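Rings on an oak table, four coasters in the house
Posted by Zainab Oyelaran, 19 Nov 2018

My family owns coasters the way other people own exercise bikes. Last night's tea left a cloudy white ring. How do I get it off without sanding?

Etelka Vörös
White means the mark is in the finish. Lay a cotton cloth over it and iron on low, dry, a few seconds at a time. Lift and look between passes.
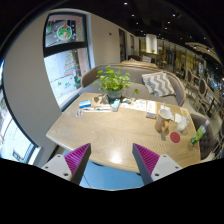
If it fades, keep going. If it's a black ring, the iron won't help and you're into stripping and refinishing.

Ferenc Illés
Mayonnaise overnight. Worked for me, though the dog got half of it.

Fung-ping Kwan
Bigger tablecloth.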